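**Robot cell technician, Kitolik picking line** – full time, on site, start in June

We're looking for someone who likes knowing a single machine really well. Kitolik is our picking cell at Rimulex: an arm with a parallel-jaw gripper, a set of wooden compartment boxes, and a simulated copy of the whole thing that we run alongside it. You'd look after both, and you'd be the person the rest of us come to when the jaws close a hair off center.

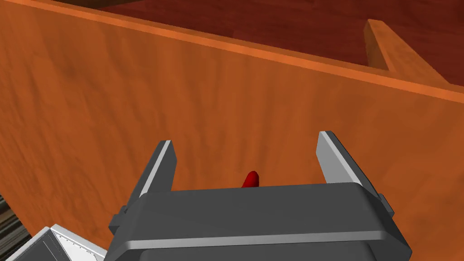 ## What you'd be doing

Most mornings start in the simulator. We load the day's pick program, bring the open jaws up to the box, and check the approach angle and the finger clearance against the side panel before the real arm moves at all. A wrist that's turned a couple of degrees too far looks fine from across the room and terrible from close up, so we spend a lot of time looking from close up!

After that you're out at the cell. The regular work:

- Wipe down the finger faces and check them for wear. Swap the pair when they're out of tolerance and log the serial numbers.
- Re-zero the gripper after every finger change, then run the 70-pick check program.
- Check torque on the wrist flange bolts and look over the cable run where it passes the elbow.
- Measure the compartment boxes when a new batch comes in and update the model to match. Wood moves with the seasons and the model doesn't, so expect a small correction every few weeks.
- Keep the fault log. Kitolik has 112 fault codes, and you'll get to know a handful of them very well (code 236 on the old controller is now 41, and yes, both still show up in the paperwork).

Then there are the days when something breaks. Last winter we lost a jaw drive in the middle of a run, and Kieran Gallagher had the gripper stripped on the bench with the spare housing next to it before lunch. You'd be learning from Kieran for your first three months. He's moving over to set up our second cell, Vevurik, and he would very much like to hand this one to somebody who enjoys it as much as he has.

## What we hope you bring

- Two years or more of hands-on work with industrial or lab robots, CNC machines, or something similar. Military, farm equipment and theater rigging backgrounds have all worked out well for us.
- Comfort with a torque wrench, a dial indicator and a multimeter.
- Enough Python to read a script and change an offset without holding your breath. You don't need to have used a simulator before – we'll teach you ours.
- Clear notes. The next shift reads what you write.

Certification on lockout/tagout is required by your second week, and we pay for the course.

## The team and the place

There are 5 of us in the cell group, and you'd report to Tassanee Ongart, who runs it. The shop is on the ground floor of the Ruotsalainen building, with the test bay at the back and the simulation desks right beside it, so you can walk from the screen to the arm in a few steps. Hours are 7:00 to 3:30 with one late shift every other week. Late shifts are paid at time and a half.

You'll have your own tool cart and a budget to fill it. You'll also have a real say in how the cell changes. The current finger shape started as a sketch from a technician, and Tassanee has a folder of other ideas waiting for somebody with the time to try them.

## How to apply

Send a resume and a short note to Tassanee Ongart at Rimulex. In the note, tell us about one repair or setup you worked on: what the machine was doing, what you checked first, and what you'd check first now. A page is plenty. Photos of the job are welcome, and so are ugly ones.

If we'd like to meet you, we'll invite you in for a half day. You'll do a finger change and a re-zero with Kieran, then have coffee with the group. We pay for your time and your parking.

Posted 19 March 2019. We're reading notes as they arrive and will keep the posting up until we find the right person.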